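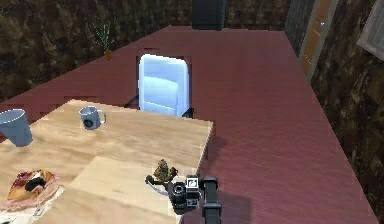

Sim view, gripper over the edge of the wood table, little cone thing right by the fingers.

25th May, evening, back bench

Okay, so the scene randomizer finally runs from start to finish without me babysitting it! It picks its own textures for the walls and tables, drops a bunch of objects on top and hands the whole thing to the arm model. I left it going while I ate and came back to 26 finished episodes and one log file so long that my editor complained.

Clyde, if you're reading this, the bug you were chasing last week was mine. I had the gripper offset in the tool file and then again in the launch script, so every reach landed short by the same amount and we both kept blaming the calibration. I took it out of the launch script. Tool file is the only place it lives now, please don't put it anywhere else (I say this to myself as much as to you).

Things that still bug me about the rooms. The table that gets dropped in doesn't know about the furniture that came with the room scan, so I've got a white office chair with its back sunk right into the big red table. Blocky edges all around where the two meet, very pretty. It doesn't hurt the grasping since the arm never goes back that far, but I'd like to clear out anything that overlaps before the table loads. Melquiades thinks a plain bounding box check would do it and he's probably right, he usually is with the boring fixes.

The other one is scale. The mug and the tumbler look fine to me next to each other, but the food plate came in from a different pack and I don't trust it. Need to put a ruler object in the scene and just measure. I keep saying that.

Then I changed the seed and let it build a few more rooms while I fiddled with the real gripper on the bench. Left finger was dragging again. I pulled the cover, and the screw on the Skutance bracket had backed itself out – second time this month – so it got a dab of threadlocker and a firm talking-to. Closing by hand it feels smooth now. I'll run it under power tomorrow when the threadlocker has had its night.

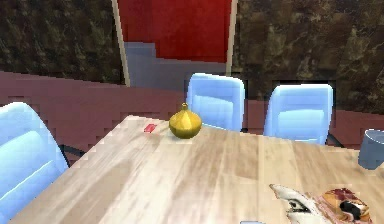 Table texture is my biggest gripe with the new batch. The wood gets stretched so far that it goes blurry, and up front it washes out. I think the tiling value is being read once for the small table and then reused for everything. Should be a quick one. The shiny gold thing looks great though, with real highlights and a bit of shading on it, so the new material settings are doing their job and I'm leaving those alone.

I also want fewer dark marble walls. There are 16 wall textures in the folder and it feels like I get the same brown one every time I look, so either my luck is bad or the picker is.

For next time:
overlap check before the table loads
ruler object, measure the plate
fix tiling per table
print the wall picks to the log and see if they're really random
power test on the left finger

Clyde has the bench on Thursday for his Grolent feeder, so I've moved my stuff to the shelf under the window. The small hex keys are in the blue tin. Put them back in the blue tin!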